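Fixtures and Kit Records Officer (part-time, fixed term)
3 min read

The Skelmont Amateur Soccer League is hiring a Fixtures and Kit Records Officer. The contract starts in the new year and ends when the season closes in May. Applications must be received by 5 p.m. on Monday, December 20, 2021.

Scope of the post

The league runs seven divisions with 375 scheduled matches per season. The officer maintains the fixture list, processes postponements, and keeps the kit register up to date. The register holds the declared home and away colors of every member club.

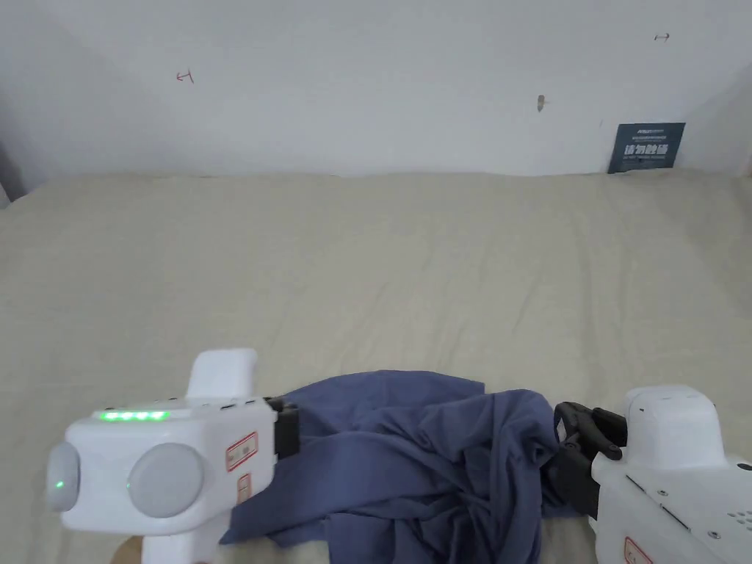 Color clashes are settled from the register, so entries must be exact. Each club submits one home shirt and one away shirt for inspection. The shade is recorded with the shirt spread flat on a plain surface. A blue garment bunched up on a beige sheet would not be assessed until it had been opened out, as folds change how the color reads at a distance. Sleeves, collar, and number panels are entered separately. Where two clubs declare similar shades, the away club changes.

Fixture duties

Postponement requests arrive through the Prerko scheduling system. The officer checks each request against rule 7, confirms field availability at Kodholm Park and Whitlock Road, and issues a revised date within five working days. Matches abandoned after kickoff are referred to the discipline panel and are not rescheduled by the officer.

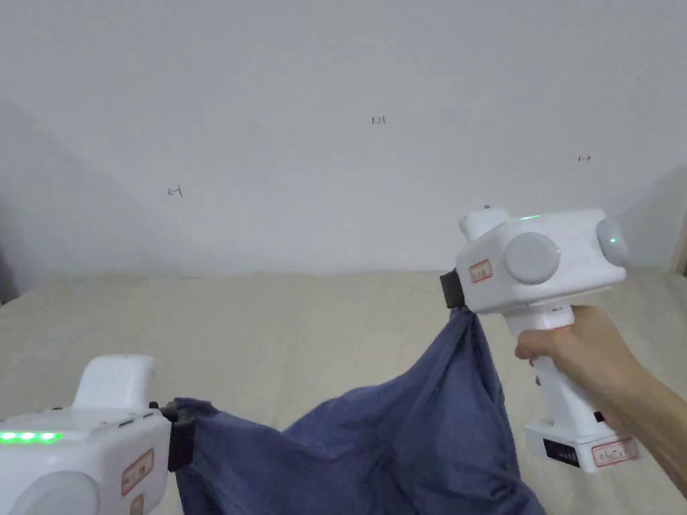
Dark blue cloth held between two grippers against a white wall.

Hours and pay

Hours are fixed at seven per week, including one weekday evening. Pay is $386 per month. Mileage to the Kodholm and Whitlock fields is paid separately on submission of a signed log. Equipment is supplied and must be returned at the end of the contract. 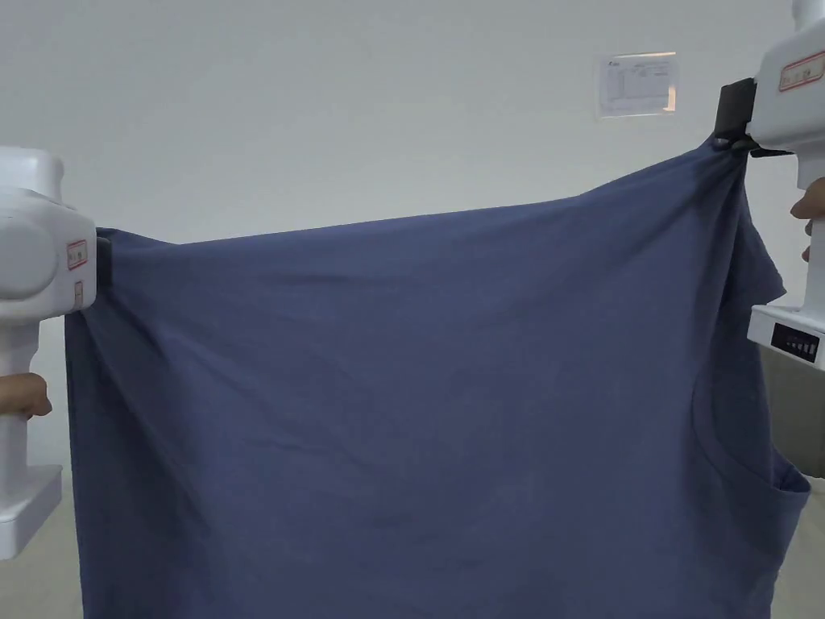

Requirements

Working knowledge of the laws of the game. Competent use of spreadsheets, including sorting and date functions. Normal color vision, or use of a color meter. Applicants may not hold office at a member club during the contract.

Experience with Prerko is useful but not required.

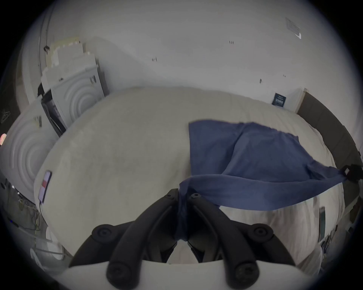
How to apply

Send a résumé and a one-page cover letter to the league office. State any dates on which you cannot work. Interviews are held at the Skelmont office and last 30 minutes, including a short written exercise in which a postponed match is placed in a full calendar. Late applications will not be read.

Contact the league office | © Skelmont Amateur Soccer League | Back to top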